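Edmund Sowa
@edmundsowa
2023-01-30

OK, I have been waiting all winter to write this thread. The state senate committee is hearing the parental leave bill in February and I think a lot of people in Litville don't know what's in it. So let's go, because I love this stuff! 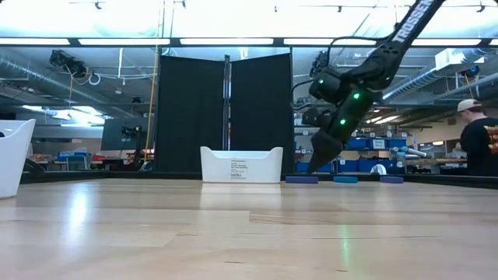

Who would pay for the leave if the bill passes? Workers and employers would split it through a small payroll contribution, and the money would go into a state fund that pays the benefit directly.

I get that question more than any other, usually from folks who run a shop with a handful of employees and picture themselves paying two people for one job. The benefit check comes from the fund. The shop still has to cover the shifts, and I don't want to wave that away.

Now the part I keep rereading. The bill covers birth, adoption and foster placement the same way. Same weeks, same benefit, same job protection. The version from last session had foster placement in a separate section with a shorter leave, and that section is gone!

Foster parents pushed hard for this. Lucyna Zawadzka testified last session that she used up her vacation days in the first stretch after a placement and then had to take the kids' court dates unpaid. She's signed up to speak again and I hope they give her more time at the microphone.

Second thing: pregnancy loss. Section 2 adds leave after a miscarriage or stillbirth, and no employer can ask for more than a short note from a doctor or midwife. I've talked with people on both sides of the abortion question about this one and they agree on it. They're not going to agree on much else this session, but they agree on this.

(Yes, I know there are other bills on the calendar that are getting all the TV coverage. I have opinions on those too. Different thread.)

Third: notice. You'd give your employer 30 days if you can. If the baby comes early or the agency calls you at dinnertime, you tell them as soon as you're able and you're still covered. Short paragraph, very plainly written, and whoever drafted it deserves a nice lunch.

What I don't like so much: part-timers. You have to have worked for the same employer for a set stretch before you qualify. If you have a couple of part-time jobs, the hours at one don't count toward the other. Bożena Gajewski's office says an amendment is being drafted. I'd like to see it before the hearing and so far I haven't.

Also not in love with the appeals section. If your claim gets turned down you can ask for a review, great, but the bill doesn't say how fast the review has to happen. A newborn isn't going to wait while a letter sits in a tray! Put a deadline in there.

A reply asked about religious employers. Churches and church schools are in, same as everyone else, and so far the ones I've heard from are happy to be in. The pastor at my sister's church read part of the bill from the pulpit, which I would have paid money to see.

Another reply asked whether this is "just the Clekska plan again." Some of it, sure. The Clekska plan was a tax credit you claimed after the fact, so you had to get through the leave on savings first. This one pays while you're home. Big difference if you rent.

Chanida Srithong has a much better explainer than mine on how the benefit is calculated, with a table for different wages. Go find it. I read it with a pencil and a cup of coffee and had a great time - I'm aware of how that sounds.

If you want to testify: sign up with the committee clerk the day before. You get about 2 minutes. Write it out, read it to somebody at home, then cut it. Tell them what happened in your own house and leave the statistics to people like me.

If you can't get to the capitol, written comments go in the same record. Use the bill number in the subject line and say which town you live in. Begoñe Paredes is collecting letters at the Marciniak library branch and will drive them over herself.

There's room in my car from Litville too. We leave early and we stop for donuts. Message me if you want a seat, and if you've got a baby seat to bring along, tell me so I can clear the junk out of the back!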